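Small cases, small shelf

Rodica Furtună keeps pencils in long plastic cases, and for years they lived in a drawer. Now she lines them up on the floor and sorts before she puts anything away. 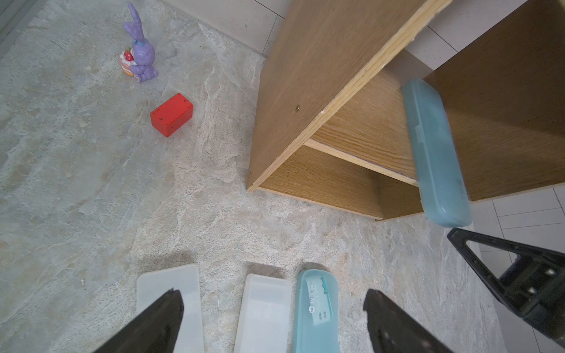

Frosted white and teal cases beside the oak-toned shelf.

Labels help. She leaves them on, even the faded ones.
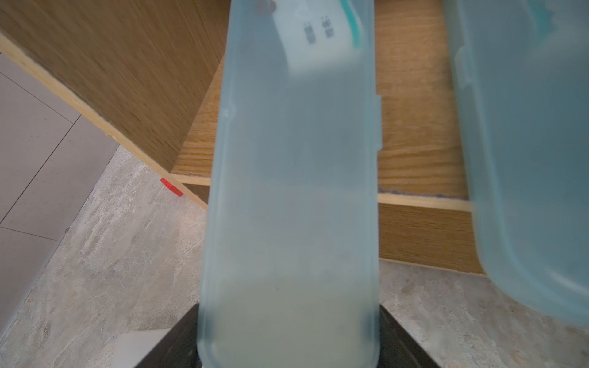
What goes where

Dark cases get the top tier. Pale ones

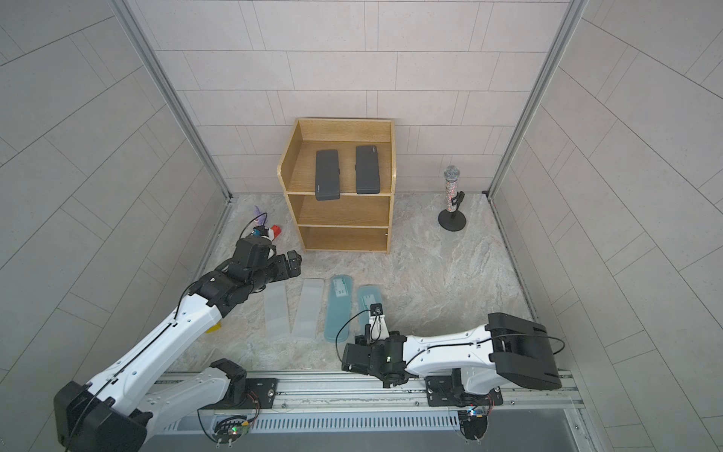
go lower, where she can reach them from a chair. She redoes the order every January, and it takes 13 minutes. 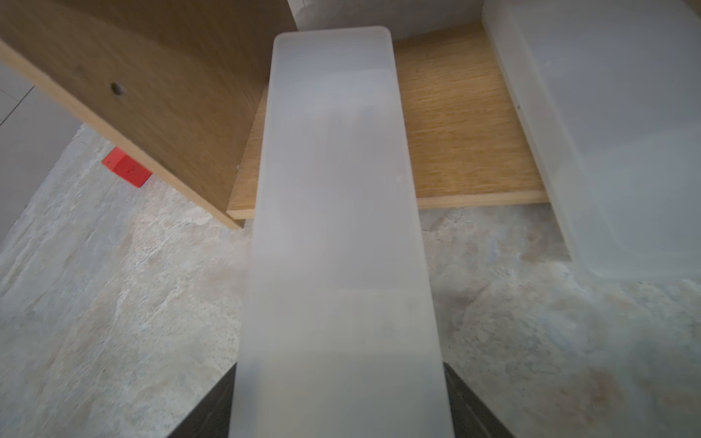 Radu Moldovan would skip the shelf and stand them all in a jar.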